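A Tuesday afternoon at Dritora
October 7, 2025

I had been promising Joaquín Ocampo since July that I would come and see the apartment where Dritora does its household work, and I finally made it up there last week after two trains and a bus that took the long way past every school in Rundow. He met me at the door in his socks, put a cup of tea in my hand before I had my coat off, and apologized in advance because it was, he said, not going to be one of their better days. I told him those are the ones I like to write about!

If you have read my report from the Skonida fair you'll know the general idea. People do ordinary chores holding a gripper in each hand, the cameras on the grippers record everything, and the recordings go off to train a two-armed robot that lives at the Matubbar site across town. The chore on my day was snacks. You have a round table with a nice green checked cloth on it and a white tray, and the packets have to go from the cloth into the tray, one at a time. 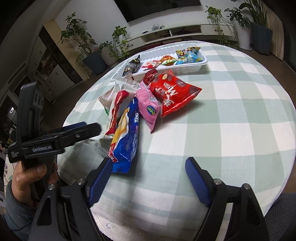 Now, the trouble. Joaquín's team had been sending recordings over to Matubbar for weeks with no complaints, and then the robot there started letting go too early. It would carry a bag of crackers very nicely to the edge of the tray, open its fingers, and drop the bag over the rim onto the table. Everyone at Matubbar blamed the motor in the wrist, as you would, and they changed it, and the next morning the robot dropped the crackers again.

What gave it away in the end was recording 2253. One of the younger people on the team was going through it slowly over lunch and saw that the fingers in the picture were still shut while the finger reading said they were open. The two had slipped apart by 500 milliseconds. Half a second doesn't sound like much (I've lost more than that looking for my glasses), but a robot learning from it will believe that you open your hand half a second before you get there.

They traced it to a loose cable at the handle of one gripper. Every time the plug wiggled, the finger readings dropped out and came back with a fresh clock, and the software took them as they came and raised no warning at all. Joaquín was rather hard on himself about the warning. He had meant to put one in during the summer and then other things got in the way.

I was allowed to stand behind the chair and watch a few careful, slow pickups while he kept an eye on the numbers on his laptop. Small packets are the best test, he told me, as the fingers have to close nearly all the way and any lag shows up plainly.
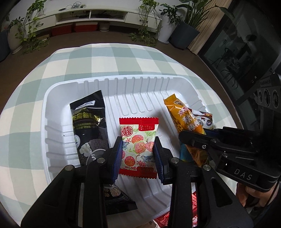 What they have changed

The plug is now clamped at both ends, and the software stops the recording if the picture and the fingers disagree. That happened 2 times while I was there, with a beep that made me jump. They have thrown out 26 recordings so far and are still checking the older ones.

The part I hadn't expected was the talk about safety. Crackers are only crackers, but the same robot is due to start on cups and glasses this winter, with people walking by, and a hand that opens early is a different matter then. Matubbar has put glassware off until the checking is finished and has kept the robot at its slow speed in the meantime. I thought that was sensible, and so did Joaquín, although I could tell the delay stung.

Getting there

Take the bus from the north side of Rundow station and ask for the stop by the bakery. Visitors are welcome in the afternoons if you write ahead, and do wear decent socks, as your shoes stay at the door. I missed the early train home and didn't mind a bit.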